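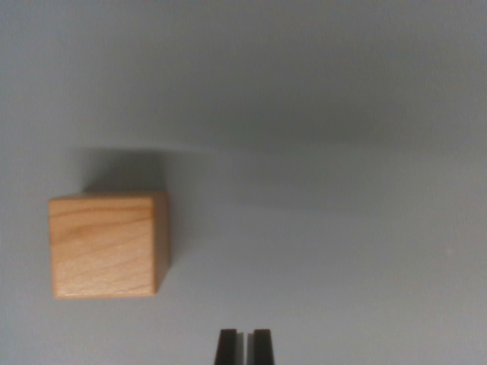 Unpainted blocks: what we learned making them
Speaker notes, fall makers' meetup, Pirkdale Hall
Anathi Nkuna, Jellmont workshop

Start time 4:30. Talk is 26 minutes, then questions. Keep water on the left side of the lectern. The clicker skips if you press it hard.

1. Opening

Thank the Pirkdale people for the room. Say who I am: I run the small parts bench at Jellmont. We make plain wooden blocks, mostly cubes, for nursery schools and for two toy shops. No paint, no letters, no varnish.

Say up front that this is a talk about one shape. Anyone who came for turned work can catch me at the break.

Ask for a show of hands: who has made a cube by hand that was really a cube? Wait. There is usually a laugh here. Move on before it gets long.

2. Stock

We buy close-grained hardwood from Fahmy, rough sawn, and let it sit in the shop before we touch it. I used to skip the wait when orders were late. The blocks I cut from that stock moved after they were finished, and a parent wrote to tell me the tower would not stand up. She was right. I measured the set when it came back and half of it was out.

Pass the two sample sticks around at this point. One is from the outside of the board, one from nearer the middle. Ask for them back at the end. I lost a pair last September.

Moisture: give the short version only. Somebody always wants the long version, and it takes up the whole slot. 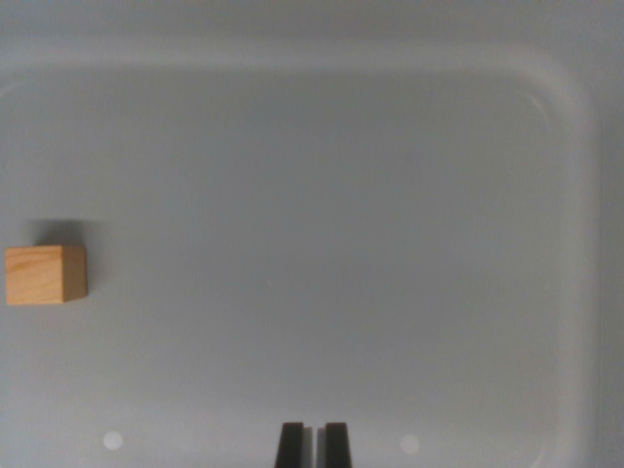 Cutting. We rip the board into square sticks first and then crosscut the sticks into cubes. The stop block on the crosscut sled is the part that matters. Sawdust builds up against it, and each cube comes out a hair short. Brush it off every few cuts. I keep an old paintbrush on a string tied to the sled so that it can't walk away.

Check the first cube of every batch on all three directions. If it's wrong, fix the setup. Don't sand your way out of it – you end up with a block that is flat in one direction and domed in the others.

A batch for us is 90 cubes. Of those I expect to pull some 16 for chips, knots or bad ends. The pulled ones go in the stove box, or to the school for gluing projects.

3. Grain

Slow down here. Last time I rushed this section and most of the questions afterward were about it.
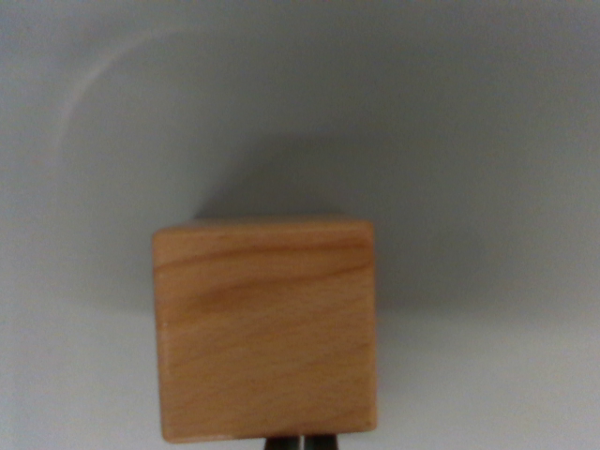 Customers who buy paint-free blocks are buying the grain, whether they say so or not. When we started I sorted for the blandest faces I could find, thinking that a set should match. The sets looked dull on the shelf. Now I leave in any face with some movement in it, like this cube with the darker band running across the upper part and the plainer wood under it. A child will find the stripe and turn it to the front. I've watched them do it at the school, and they use the stripes to tell the blocks apart.

What I still pull: loose knots, cracks at the end grain, anything that catches on a cotton rag. The rag test is simple. Wipe all the faces and edges. If a thread stays behind, it goes back to sanding.

Color changes with age and sunlight. Tell customers that at the time of sale. If they add a second set a year later, the new blocks won't match the old ones for a while.

4. Edges and corners

A sharp cube looks good on the bench and doesn't last in a playroom. The corners dent, then the dents splinter. Round every edge a little, and the corners a little more.

By hand: sanding block, three light strokes per edge, turn, repeat. It's slow. For an order of 50 I still do it by hand and put the radio on. Above that we use the Jendura drum, which tumbles them with strips of sandpaper. Mention that the drum is noisy and that I moved it out to the shed after one week.

Don't leave them in too long. The first load I ran came out like bread rolls and wouldn't stack. I have one in my coat pocket – hold it up.

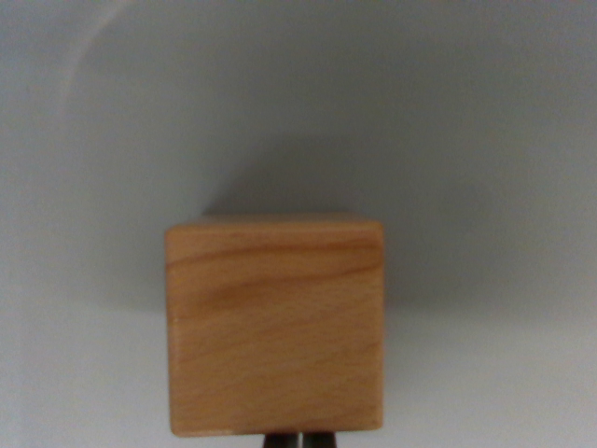
After the edges, one last pass on the faces with fine paper, always along the grain. On end grain go in small circles and then finish in one direction. Wipe with a dry cloth. We don't oil ours. The schools wash their blocks, and an oiled block that's been washed a few times goes patchy.

Washing advice for customers: damp cloth, no soaking, dry on a rack with space between them. Don't put them on a radiator.

5. Prices

Be plain about this. The wood is the cheap part. Sorting and edges take most of the hours, and for the first year I didn't charge for either one. If people ask what I charge now, tell them. The price list is in the folder.

6. Questions

Likely ones:

Would I use softwood? For a doorstop, yes. It dents too easily for a set that gets dropped every day.

Do I sell offcuts? Yes, by the bag, pickup only.

What about letters and numbers? We get asked at every fair. I send those people to a friend with a laser cutter, and her cards are in the folder behind the price list.

Collect the sample sticks. Leave the spare cubes on the front table for anyone who wants one.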